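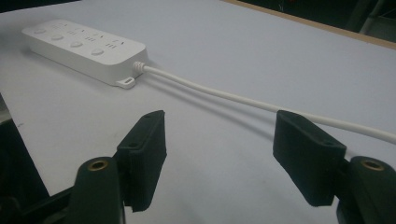
Grasp planner picks the cord instead of the body on a white power strip

Print this page
E-mail this page

Question

I'm working on a pick task where the target is a white power strip on a pale table. The pads open wide enough to go over the body with room to spare. The wrist camera feeds a segmentation network, the mask goes to the planner, and the planner returns a ranked list of grasps. We run all of it inside Hulo.

My problem is that the top grasp is often on the cord. The mask comes back as one blob, strip and cord together, and when the cord runs close to one of the pads the planner seems to like it because it is thin and near. When it does choose the body, it sometimes lines up across one of the buttons, and I don't want them pressed. There are four of them, one for each outlet.

I have trained on 3,000 labeled views, with one class for the whole object. Would more views fix this, or should I change the labels? I'd like to keep the planner as it is if I can.

Depth is not much help. The strip is nearly the same color as the table, and our stereo leaves holes in it.

Vasylyna Dovhaniuk

Answer 1

More data. 3,000 is not a lot for white on white. Also turn up the lights.

Answer 2

I would change the labels before collecting anything else. If the cord and the body share a class, the planner has no way to tell them apart, and it is doing what you asked. Use three classes: body, cord, button. You don't have to relabel the full set. When we did this at Larkard we relabeled 75 views by hand, trained a small head on the existing backbone, used it to label the rest, and then corrected the bad ones. The correcting took about 12 hours.

Then pass the planner only the body mask. Get the long axis from a fitted rectangle and close across the short side. The cord has to be out of the mask before you fit the rectangle. Even a short piece of it will pull the axis off by several degrees, and one pad then touches first and turns the strip.

For the buttons, keep the pads low on the side walls. They sit on the top face, so a height limit on the pad tips does most of the job. I would not cut them out of the mask as holes. We tried that and the rectangle fit got worse.

Keep the cord class for collision checking. Grow it by a few pixels and reject any approach where a pad comes down on it.

One more thing to check is the approach direction. If the wrist comes in with the strip running away from the camera, between the two pads, the near end looks a lot wider than the far end. A rectangle fitted in the image is wrong in that view. Project the mask onto the table plane first and fit it there. 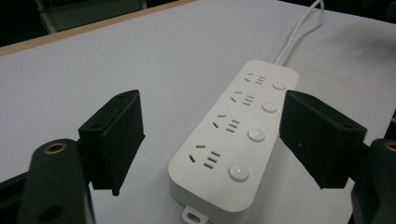

Benmoussa: The table plane step is the part I would do first. We had the same symptom on a different object and lost most of July to it, thinking it was the network. The masks were fine. The fit was being done in image space, so the closing width was too large at one end and the center was shifted toward the camera.

Two additions. If your depth has holes, don't estimate the plane from the current view. Calibrate the table once and store it, then redo it when someone moves the table. And remember that the mask is of the top face plus whatever side wall is showing, so the projected shape comes out a bit fat on one side. I average the fit from two wrist poses before closing. It costs a second or so per pick.

I don't agree with Answer 1 about the lights - on white plastic ours gave us more glare and worse masks.

Print this page
E-mail this page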